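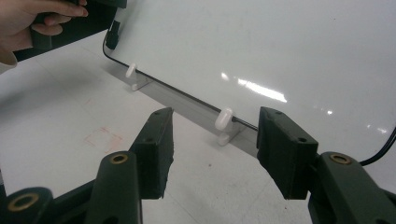
Getting the family recipes out of my grandmother's notebooks

My grandmother left five notebooks of recipes when she died. They went to my aunt first, then to a box in my cousin's garage, and last December they came to me. I'm the one in the family who cooks, and I'm also the one who can still read some of her handwriting.

She wrote in Czech, in pencil, with abbreviations she made up herself. Most entries are only a list of ingredients and one line of method. "Bake as the other one" shows up a lot. Sometimes I can tell which other one she meant.

I started typing them up in January. I gave up on doing it in order after the first week, when I hit eleven pages of pickles and lost interest. Now I open a notebook anywhere and do two or three recipes in a sitting, and I keep a list of the page numbers I've finished. There are 584 recipes in all, if you count the ones that are clearly the same plum cake written down again with a different amount of butter.

What the amounts mean

The early notebooks use dekagrams, which are easy: one dekagram is ten grams. The trouble is everything else. She measured milk in "the blue cup" and flour for dumplings in "the cup." I asked my mother about the blue cup and she said it was a coffee cup and it broke in the seventies. We settled on 150 milliliters after making the same pancakes three times. My mother thinks it should be more. I've put both numbers in the file.

Oven temperatures are given as weak, medium and strong. I've been using 300, 350 and 425 degrees Fahrenheit and writing down what happened. Weak was fine for meringues. Strong burned the bottoms of the poppy seed rolls, so those say 400 now.

Names in the margins

She nearly always wrote down who gave her a recipe. Bohumila Mikuš comes up the most, mainly for Christmas cookies, and I know she lived across the hall in the old building. Vlastimil Beneš gave her one recipe, for rabbit with garlic, and next to it she wrote "too much" and underlined it. I don't know if she meant the garlic.

There's one in English near the back of the fourth notebook, a banana bread from Shirley McKinnon, dated only "spring." That must be from the first years after they moved here. The handwriting isn't my grandmother's, so I suppose Shirley wrote it in herself. It's a good banana bread. It calls for sour milk, and I used regular milk with a spoonful of vinegar.

How I'm doing the typing

Each recipe gets three parts. The first is exactly what she wrote, mistakes included. The second is my translation. The third is what I did when I cooked it, if I have. I tried leaving out the original text to save time and regretted it when my uncle pointed out that I'd read "caraway" as "cumin" in a whole run of soups. The two words are close in Czech and I had nothing to check against except the notebook itself, which was across town at my mother's.

For the pages where the pencil has faded I take them to the kitchen window in the morning and tilt them until the marks show. That works better than a lamp. A few pages have grease over the writing and I've left those blank for now.

So far I've typed 100 recipes and cooked maybe a third of them. The ones we've gone back to are the potato soup with dried mushrooms, the yeast dumplings, and Bohumila's walnut crescents, which need to sit in a tin for a week before they're any good. The liver pâté I won't be making again.

Next up is the second notebook, which has most of the Sunday dinners in it. My mother has asked me to look for a dill sauce she remembers. I've found three dill sauces already, and she says it isn't any of those.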